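Hindley Teaching Lab: glassware and bench store, progress to the end of March
3 min read

To: Nkechi Eze, Gallardo Small Grants
From: Mizanur Debnath

You asked for a short report this time, and the last one did run to an appendix on drawer labels, so I shall try.

The money. Of the £2000 awarded, we have spent £1000, nearly all of it on replacement glass and the new racking in the back store. The rest is set aside for the drying cupboard, which Zurkgate have now quoted for twice, the second time for the cupboard we asked for. Tobiloba Aliyu has the paperwork and will send it on when the delivery charge stops moving.

The sorting. This took most of the term. The store had been arranged by a system that made sense to whoever retired before I arrived, with conical flasks filed next to the fire blanket and a shelf marked MISC that went back further than my arm. Everything has now been out, washed, looked at against the window and either put back or retired. Anything with a chipped rim went, as did anything with a star crack in the base. Salamatu Abubakar was merciless about this and I was sentimental, so we let Salamatu decide.

Beakers are where we had let things slide furthest. Many had graduations so worn that students were reading volumes by faith. These have been demoted to holding pens, stirring rods and, in one case, Tobiloba's teaspoons. The new ones came from Rornent in two deliveries. The first was packed beautifully and addressed to the music department, who were very decent about it.

Rules for the store are now on the inside of the door. Beakers live on the middle racks, spouts to the left. Nothing is stacked inside anything else, however well it seems to fit. Glass goes back clean or it goes in the sink tray with your name on a bit of tape. The tape has worked better than I expected, mainly through embarrassment.

Tincuța Filip has rewritten the first-year handling sheet, which used to be four pages and began with a history of borosilicate. It now fits on one side and starts with how to pick up a beaker: round the body, never by the rim, and look at it before you pour anything into it. She has also added a line about printed graduations being a guide only, and that anyone who wants a proper volume should walk the extra few steps to the measuring cylinders. The walk remains unpopular. 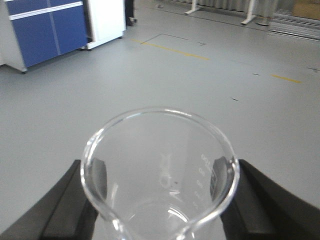 Clear glass beaker with spout and white printed graduations, empty.

Still to do. The drying cupboard, as above. The lower racks wobble if you lean on them, and people lean on them, so they need fixing to the wall. The inventory is up to date for beakers and flasks but the pipettes are still listed as "plenty", and I would like a better word than that before the summer.

We are not asking for any change to the grant. If the cupboard comes in under the quote I would like to put the difference towards a second sink tray, and would be glad of a yes or no on that when you have a moment.

Mizanur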